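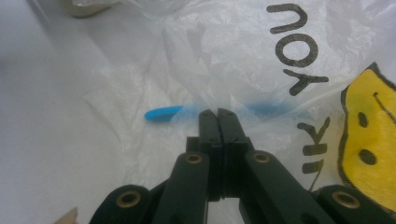
The Bag Test

Vasiliki Konstantinidis had brought the bag from home, folded into a neat triangle the way her mother folded them, and it took a good deal of shaking before it looked like a bag again. She laid it on the white table with the smiley face to the right and the big black YOU running up and down beside it, and inside went the blue thing, whatever it had once been the handle of, and then she stepped back with her arms crossed as if she had set a place for a difficult guest.

"There," she said. "If it can find that, I'll sign for it."

Bijan Zarei had the Dindik in his hand already. It was the older of the two grippers, all black plastic and brass bushings, and he was fond of it in the way people are fond of a first car. The Sulix lay in its case on the windowsill, and the case was lined with grey foam, and the foam had cost more than most of the Dindik. Ingrid had said so twice that morning, reading it off the invoice, and each time Bijan had pretended to be looking for a screwdriver.

The workshop at Stergiou had to choose by the end of the month. They sorted what other people threw out, or they meant to, once the arms were up over the belt, and it had been Vasiliki's opinion from the beginning that all the tests so far had been far too polite. Wooden cubes! Tins with the labels still on! She had worked eleven summers at a real belt before anybody gave her a desk, and what she remembered was bags. Bags with things in them, bags with nothing in them, bags that looked like the one and were the other.

So Bijan squeezed the handle, and the two flat fingers came together on the plastic, right in front of the blue, and he lifted, and up came a handful of bag. The blue handle slid off along the bottom and stayed on the table, quite comfortable.

"That's one," said Vasiliki.

"It wasn't ready."

"The bag wasn't?"

"I wasn't," said Bijan, who was a truthful man, and he put everything back as he'd found it, more or less, and smoothed a crease which sprang up again as soon as his palm had left it.

Melati Osman came in with her coat still on, though it was July and warm enough, and pulled up a stool to watch the pictures arriving on the laptop from the little camera behind the fingers. She had the job of teaching the arm to copy whatever Bijan did by hand, and so she had a great interest in Bijan doing it well. "Your left side's lovely," she told him. "I can see the end of it as sharp as anything. Then it goes off to the right under all those layers and turns to fog. Can you go in from the left, where it's thin?"

"I like the middle," said Bijan. "It balances, in the middle."

"It does if you've got hold of it."

He tried the middle again anyway, because he was stubborn as well as truthful, and this time he pressed down before he closed, and the fingers pinched up a fold so tightly that there was only the thinnest dark line between them. He stood like that for a while. It was a peculiar feeling, he had often tried to explain it to Ingrid at supper, and never managed. Through the handle of the Dindik you could feel a little of what was at the other end. It was a mushy sort of feeling, and the linkage had some play in it that he'd been promising to fix since February, but it was there, and he knew now without looking at the laptop that he was holding plastic and only plastic.

"Empty," he said, and opened his hand.

Vasiliki uncrossed her arms. "How did you know that?"

"It told me."

"Will the other one tell you?"

They all looked over at the windowsill. The Sulix was faster, and it would close 200 times without wandering by a hair, and Nektarios Kouris, who sold it, had rung on Thursday to say so again. Bijan wiped his hands down his trousers and went to open the case.

"Let's ask it," he said. "But leave the bag just as it is, please, Vasiliki. Don't tidy it."

She had already reached out to straighten the corner. She put her hand in her pocket instead, and moved her stool round next to Melati's, where she could see the screen.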